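Speaker notes: Two Arms, One Table
Worumdale Shared Workshop, members' evening, 8 February 2022
Speaker: Haruna Hamada. Questions to be taken jointly with Mathias Baumgartner.

Opening (keep to two minutes)

Welcome the members and thank Sadao Amano for the use of the projector. State the purpose of the talk: to report on the tabletop build that the workshop approved last April, to account for the money, and to ask for a decision on the next stage.

Remind the audience that the build is called Akeo. The name appears on the booking sheet and on the storage shelf labels, and newer members have asked what it refers to.

Background

The original proposal came from Yasuo Tanabe. He asked whether members with no industrial training could assemble a pair of small robot arms, mount them at one table, and have them handle ordinary household objects. The proposal set three limits. All work was to be done on the premises. No part was to be bought that a member could reasonably make. The table was to remain in the main room, where other members could follow the work.

Total spending to date is $2,523. The largest share went to motors and the second largest to cable. Printed parts were charged at the normal member rate. The full ledger is in the blue binder; do not read it aloud.

Slide 2: the table

Leave this slide up while describing the layout. The arms come in from opposite sides. The objects stand between them, and the operator can choose which arm should approach a given piece. Point to the gripper fingers on the left, which taper toward the tip. Hatsue Takagi drew this shape after the earlier square fingers proved too wide for narrow stems.

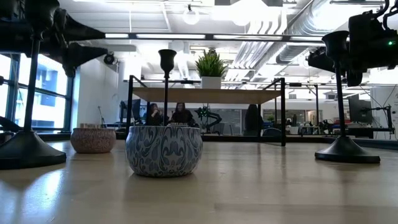 Slide 2. The Akeo table with candlesticks and patterned bowls between the two arms.

Explain the choice of objects. A candlestick has a wide base, a thin stem and a cup at the top, and each of these calls for a different grip. A bowl with a rounded side gives a flat finger very little to hold. Pause here and invite one question from the floor. If the question concerns speed, defer it to the section on testing.

Mention that the cables are routed over the top of the right arm. An earlier route along the side limited the movement of the wrist and was abandoned.

Testing

The standard test consists of 100 attempts with one object and one arm. An attempt is counted as a success only if the object is lifted, moved and set down upright. Results for the candlestick are as follows: 13 attempts failed. Of these, five were failures at the moment of release, when one finger opened later than the other. Mathias has traced the fault to a worn horn on the finger motor, and a replacement has been ordered from Tsuji.

Bowls have not been put through the standard test. Say so plainly. Informal trials suggest that a softer finger pad will be needed, and no figure should be given tonight.

On speed: the arms are run well below their rated limit whenever members are in the room. This is a workshop rule and is not open to change by the project team.

Safety

Repeat the three standing rules. The stop switch is tested before each session. Hands stay off the table while either arm is powered. A member who has not completed the short induction with Sadao may watch but may not operate.

Next stage

Ask the members to approve the following:
Purchase of pad material for both grippers.
One evening a month reserved for bowl trials.
A visit to the Bresulitz workshop to compare gripper designs.

If time is short, omit the visit and raise it by notice.

Close

Thank Yasuo, Hatsue and Mathias by name. Sign-up sheets for the induction are beside the door. Switch off the projector before taking general questions.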